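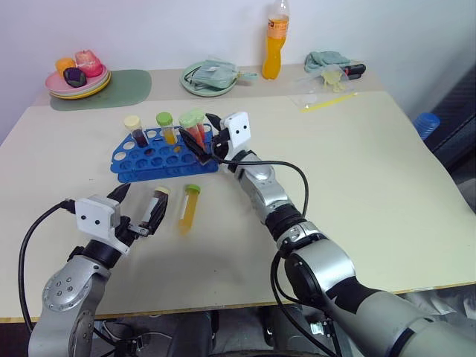
The talks on the Narel river dam are entering their second year, and the two governments still cannot agree even on the name of the document they want to sign. The upstream side says "protocol." The downstream side insists on "treaty," a word which would oblige both parliaments to vote.

Hanna Walczak, who has followed the negotiations since the first round in Medari, thinks the difference is serious. "A protocol can be cancelled with one letter," she told me. "After a treaty you must explain yourself to the whole world."

The dispute began in April, when the upstream ministry announced it would fill the reservoir without waiting for a joint study. The downstream government called back its ambassador and moved up to 900 soldiers closer to the border, officially for exercises. They stayed for 20 days.

In Medari itself, a town of 510 families on the downstream bank, people speak about the crisis with less heat than the politicians. The bridge is open again – only in the morning – and the market has returned to its old place. What they ask for is a guaranteed flow in summer, written with numbers and signed by both sides. The next round will be held there, in the old customs house.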